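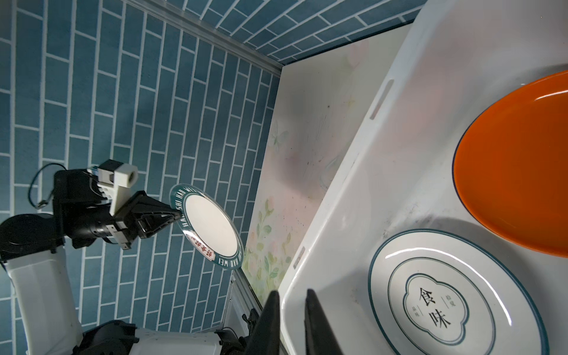
Mardi 7 mai 2019
Par Vilmos Vida

Il y a des essais que l'on suit volontiers jusqu'au bout, même quand il s'agit de vaisselle. L'équipe de Gondau compare depuis le début de mai deux jeux de doigts pour ses pinces parallèles, l'un fourni par Tastwood, l'autre usiné sur place, et elle a eu la gentillesse de nous laisser passer une bonne partie de l'après-midi dans son atelier de Flolstead, entre les câbles et les assiettes.

Le principe est simple à raconter, un peu moins à régler : saisir une assiette par le bord, la soulever, la reposer sans la laisser filer. Chaque jeu de doigts a droit à 36 séries, soit 1134 prises au total une fois la campagne terminée, et les caméras de poignet enregistrent tout.
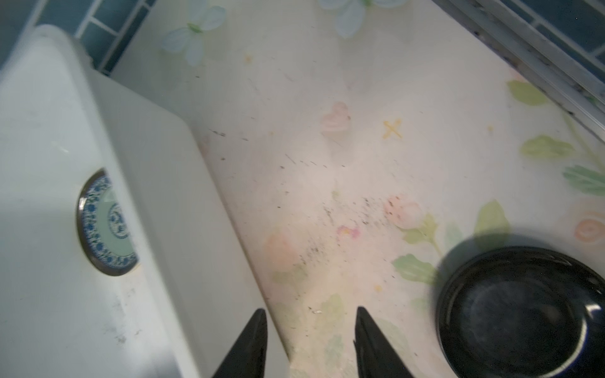
Les deux doigts noirs de la pince, entre le bac blanc et un bol noir.

Ce sont d'ailleurs ces caméras qui donnent le plus de fil à retordre. Une surface émaillée brille, un plan de travail fleuri embrouille la détection des contours, et l'on passe vite une matinée entière à corriger une exposition – l'équipe en parle avec beaucoup de patience. Le nouveau contrôleur, signé Holloway, rafraîchit la consigne de serrage 60 fois par seconde, et les techniciens espèrent qu'il pardonnera mieux les petites erreurs de visée.

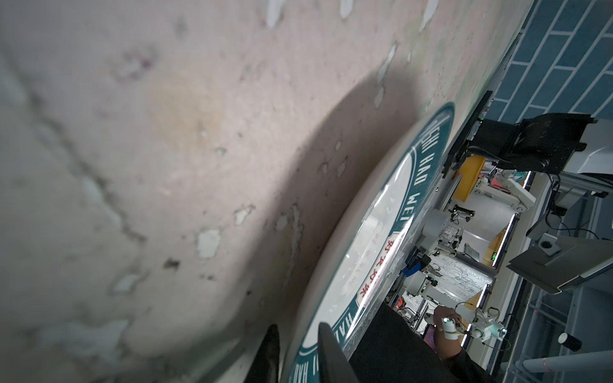

Vue depuis le poignet : un large bord bleu-vert, les doigts de la pince et, plus loin, l'atelier.

Pour l'instant, on se garde bien de désigner un vainqueur. Les doigts maison plaisent pour leur facilité de montage, ceux de Tastwood pour leur régularité sur les rebords épais, et il reste 3 semaines pour départager tout ce petit monde. 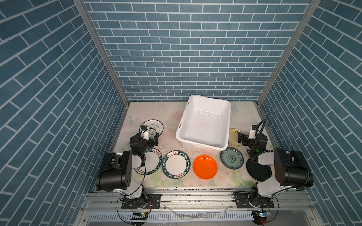

La suite des essais

Les prochaines séries porteront sur les bols, puis sur les assiettes empilées, que l'équipe redoute un peu. Les mesures seront présentées à Flolstead à la fin du mois, avec une démonstration à deux bras ouverte aux ateliers voisins.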